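Open day at the Cetbridge bat works
Posted 1 May 2019

The flyer said doors at nine and they opened at twenty past, so the first part of my visit to Weltar was spent in a gravel lot reading the same banner over and over. "Every Bat Tells a Story." I had driven 60 miles on the strength of a coupon and a free hot dog. I don't play anymore, but I have bought enough bats for enough kids to have opinions about what they cost, and I wanted to see where the money goes.

Cetbridge is a mill town that mostly stopped milling. The Weltar building sits behind the feed store, a long brick shed with newer metal siding on the road side. Inside you get a sticker for your shirt and a pair of foam earplugs, and then you wait again until there are enough people for a group.

Our guide was cheerful and had clearly learned the script well. We began at the wood pile, where billets sit under a roof with their ends painted. The paint slows down the drying so the ends don't split. Fine, that makes sense, and any woodworker would tell you the same. Then came the claim that only the very best wood makes it through the gate. I asked what happens to the rest. It gets "graded for other uses." I asked if the other uses included bats with a different label on them, and the answer was that different players have different needs. I wrote that down.

The drying room was closed to visitors. You look in through a small window. A sign on the door says the wood is dried to the company's own secret schedule, and I have a hard time getting excited about a secret schedule. If it works, show me the breakage numbers. I asked for those too. They don't keep them in a form they can share.

The turning area was the part I had come for and it was the best thing in the building. A lathe takes a square-looking lump to something you'd recognize as a bat faster than I could find my glasses. The smell alone is nearly worth the drive. But the banner promises "hand-turned" and what I saw was a machine following a pattern while a worker swept up. The hand part is the sanding at the end. I have nothing against machines, and a bat that comes out the same every time is probably a better bat. I just wish they'd say so on the banner.

There was some talk about which side of the bat to hit with, and about where the label goes. That's useful for a beginner, and the guide explained it better than most coaches I've stood next to. Then we got the long speech about wood having "memory" and old bats having more pop in them. I've heard this since I was nine. Old bats have cracks in them. Some of them look wonderful, I'll give them that.

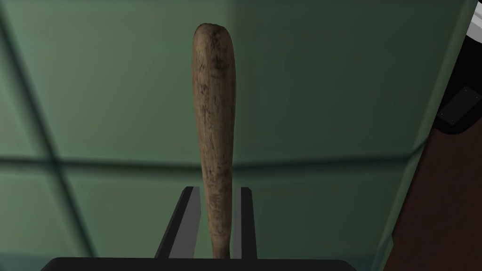 My brother-in-law, who read a draft of this, thinks I'm being unfair about the old wood, and that a bat that has lasted ten seasons has at least proved it can last ten seasons, while a new one has proved nothing except that somebody had the cash. He also says he hit better with his father's bat than with anything he ever bought. I said he was nineteen at the time and would have hit well with a fence post. We have left it there.

After the lathes you go up a metal stair to the finishing loft, where the bats get dipped or wiped depending on the model. The line that goes out under the Pidano name is wiped. The cheaper ones are dipped. I looked at one of each side by side on the sample table and couldn't have told you which was which until I turned over the price tags: $60 for one, $283 for the other. Same length. The guide said the difference is in the grain and the feel. I swung both in the little netted area they set up for visitors and felt no difference at all, though I'm a man with a bad shoulder swinging at nothing, so take that for what it's worth.

Past the loft there's a museum room. It's one room with a low ceiling, and the cases could use some lights. According to the card by the door the collection holds 1546 items, which must include every ticket stub and button, and most of it has to be in storage. I did like the wall of old order books, open to pages where small-town teams had written in asking for bats on credit. No script needed for those. I could have spent an hour there and got ten minutes.

The hot dog was a hot dog. The coupon turned out to be good only on purchases from the Jang glove counter, which shares the gift shop and has nothing to do with bats. I read the coupon again in the car and it does say that, in small type, on the back.

Would I send you? If you have a kid between eight and twelve, yes, for the lathe. Get there late, skip the first talk, and ask to go through the museum room before the loft so you aren't hurried out of it. Bring your own water. The fountain by the restrooms was taped over and the shop wants $2 for a small bottle.

The next open day is in August. The drying room may be open for that one, I was told, by somebody who then said not to count on it. Parking is free but fills up on the feed store side, and if you park on the grass across the road you will get a note on your windshield. I did.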